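June, bench notebook, cold room group

Carrying on from the previous page. Melt pond run 3 is finished and the tank is draining. Air temp held where we wanted it for the whole run except the last stretch, when the door was opened twice for the lamp swap. I have marked both openings on the chart paper in pencil.

Start 8:40 a.m. Slab was 23 cm thick going in, grown over the weekend from salted tap water. Hiba measured salinity from the offcuts before I got there and wrote it on the lid of the cooler, so copy that into the sheet before somebody wipes it off. Lamps at the same height as run 2. No fan.

The first pond showed at the north corner again. Same place as the last two runs, so I don't believe it is the ice any more. Either the tank isn't level or the corner lamp is brighter than the others. Margit put the long level across the rim after lunch and it reads true both ways, which leaves the lamp. Need to borrow the light meter from Bernadette and do a grid before run 4.

Thickness at the five stakes, by eye against the tape, is on the loose sheet taped inside the back cover. Stake 4 leaned over at some point before noon and I would not use anything from it after the 11:30 reading.

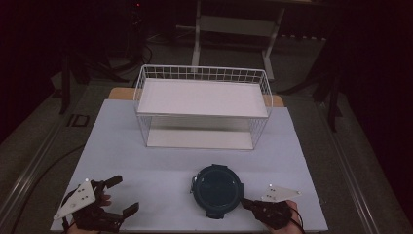 Wire basket and round dark lid, on the board.

Pond albedo. The downward sensor gave steady numbers all morning, then a jump at 1:10 p.m. that the upward one did not show. I thought frost on the dome. Wiped it, no change. Swapped the cable with the one from the spare Omano logger and the jump went away, so the cable is bad near the connector. It has a strip of red tape on it now. Do not put it back in the drawer. Numbers from 1:10 to the swap at 1:50 are out.

That gap is a nuisance. It falls right where the first pond joined the second one and the surface went dark fast. We will have to lean on the overhead stills for that part. There are 353 of them in the run folder and the clock on them is four minutes slow against the logger. I checked at the start and again at the end, same offset both times.

Drainage: the ponds broke through at 2:35 p.m. at stake 2, all at once, with the level dropping over maybe a minute. Ita thinks the stake hole did it. I think she's right -- the water was turning around the stake before it went. Real floes don't have dowels through them. For run 4 we could freeze the stakes in from below so they don't pass all the way up, or drop them and use the side window only. I would try the side window. Margit doesn't like it since the glass fogs. 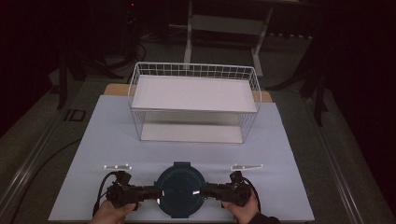

Brine samples: 16 vials filled, two of them short. Caps labeled with run and depth, not stake, because they are all from stake 1. They are in the fridge on the left, second shelf. Áine needs the whole set for the conductivity work and will want them at room temperature first, so take them out the night before.

Compared with run 2 the slab lost thickness faster from the top and slower from below. That fits with the fan being off and the water under the ice just sitting there. I don't want to say more until the bottom melt is corrected for the warm spot by the pump housing, which we still haven't mapped.

To do
Light grid under the lamps, all four corners and center
New connector on the taped cable, or bin it
Fix the clock on the overhead camera, write down the time it was done
Ask Hiba whether the salinity on the cooler lid is before or after she stirred
Start growing slab 4, same salt, a bit thinner if the schedule is tight

Tank empty 5:20 p.m. Pump off, lamps off, chiller left on.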